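Workshop tips: getting a bin picking planner to behave

I've spent most of July on the picking software for our bin cell, and these are the notes I wish I'd had taped to the monitor. Mostly small stuff!

Save your bin walls as planes in the collision model, with the slope. I had ours as a plain box for ages and the planner threw out half the good grasps along the edges.

Pad the hoses and cables. The arm in the simulator is slim and tidy, the real one wears a big loop of cable round the wrist – so I add a fat capsule there, 75 mm, and let the planner complain.

Shiny parts give you holes in the depth image. Two short exposures merged beat one long one (Fenna Boersma showed me this, and I've used it on every job after).

Mark the bin position with tape on the table. If it gets bumped, push it back to the marks and rerun the quick calibration. Takes me 4 minutes with coffee.

Cap the planning time. I use 500 ms, then drop the grasp and try the next one on the list. Waiting longer hardly ever found me anything.

Log the failed picks with the point cloud, and give the folder a sensible name. Mine was called "new new test" and I lost nearly a whole afternoon to it – never again. 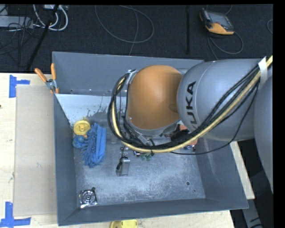

KUKA arm over the mixed bin, with a clamp on the rim.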